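Nustel 96-Piece Precision Driver Kit: Review After 3 Months

Posted Jul 11, 2020

I bought the Nustel kit in April to replace a set of jeweler's screwdrivers that had lost most of their tips. It has 96 pieces in a zippered case and cost me $85 at Fraser Hardware. I paid for it myself.

The case is the first thing you notice. It opens flat and stays open, and every bit has its size printed next to its slot in letters large enough to read. My old Plado set had the sizes stamped on the bits themselves, and I needed a magnifying glass for half of them. The zipper is stiff at the corner and has stayed stiff.

Handle: aluminum, with a swivel cap on top. The cap turns freely and you can hold it down with a finger while you spin the shaft. The grip rings are shallow, so with oily hands it slips. I put a strip of tennis tape on mine and that fixed it.

Bits: I have used the small Phillips ones the most. PH0 and PH1 still have clean edges. PH000 rounded off on the battery door of a kitchen scale, though that screw was rusted and I should have oiled it first. The Torx bits fit snugly. The hex bits are slightly loose in the 2 mm size. Magnetism is strong enough to carry a screw sideways but it will drop a long one if you bump it.

So far I have used the kit on eyeglasses, two wall clocks, a sewing machine, a toy train, a laptop hinge and a desktop PC.
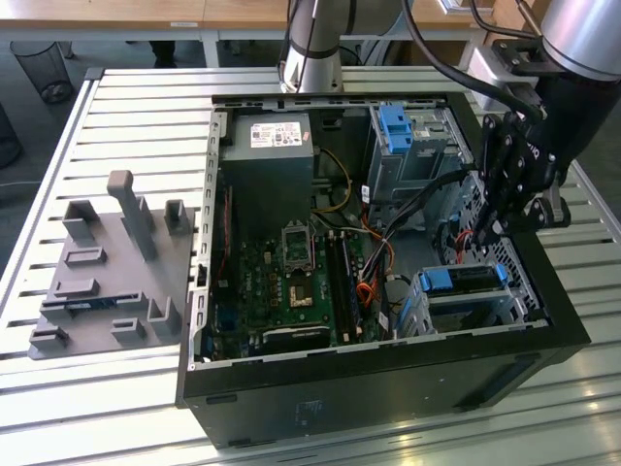

A desktop tower on its side with the side panel off.

For PC work the kit is more than you need. Case screws are large, and a regular No. 2 screwdriver is quicker. The extension shaft does help with motherboard screws near the power supply, where a thick handle won't fit.

The flexible shaft is the weak part. It twists under any real load and then snaps back. I used it once on the sewing machine and went back to the straight one. The plastic pry tools are soft and will mark up quickly, but they cost almost nothing to replace. The tweezers are fine.

Dong-geon Heo, who repairs clocks down the street from me, tried it for an afternoon and liked the flat blades. He thought the handle was too light. He uses a Dakanmont set that costs a good deal more, and after trying his I can say the steel is harder and the fit is better. For a few repairs a month I would not pay the difference.

Spare bits are sold singly on the Nustel site. I ordered a new PH000 and it came in a padded envelope within the week.

Good: case, labels, Torx bits, spare parts
Bad: flexible shaft, slippery handle, loose 2 mm hex

I'm keeping it.

Gaétan Desjardins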